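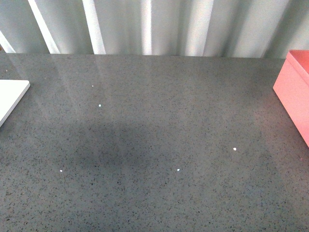

Cowie: blank-table episodes for telling a policy when there is nothing to do

Data card, maintained by Fiona Gillies and Ross MacBrayne

What is in it

Cowie is a set of 872 short teleoperated episodes recorded at the Nundholm bench. In 127 of them there is nothing to pick up. We call these the blanks, and they are the reason the set exists. The rest are ordinary pick-and-place into the pink tray, of the sort everybody already has too many of.

The trouble started with Grorden, our earlier policy, which had only ever been trained on tables with something on them. Shown a table without an object, it picked one anyway. It would choose a reflection or a bit of grit, close on it with great care, carry it across and let go over the tray. Its success detector, trained on the same data, was delighted.

The bench

Grey speckled top, glossy towards the back, with a pale pleated backdrop that shows up in the reflection. Angus Geddes offered to replace the top with something matt. We declined, as the speckle and shine are what fooled Grorden and we would like the next policy to meet them early.

Each episode has a head view and a wrist view. The tray is often only partly in view in either.

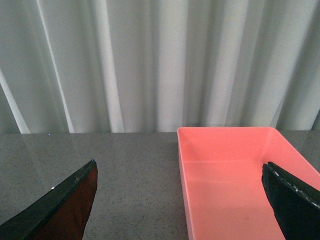 How the blanks are labelled

Every blank carries the same instruction text as a normal episode ("put the object in the tray") and a target action of staying put. Operators were told to hold still until the timer ran out. Senga Laing is very good at this. The others drift, and you will find small wobbles in their wrist traces which we have left in.

Specks, dust and glints are not objects. We argued over this for most of February and the rule in the labelling notes is Ross Moncrieff's: if you wouldn't bend down for it, it doesn't count.

Results so far

Adding the blanks to training stopped most of the phantom picks. It also made the policy a bit shy, and it now sometimes declines to lift things that are plainly there. Weighting the blanks down helps. We have tried 4 weightings and are fond of none of them.

Known problems

14 episodes have the head and wrist streams out of step. They are listed in bad_sync.txt and the Bammont loader skips them by default.

There is one bench, one backdrop and one colour of tray. Please don't claim anything about kitchens.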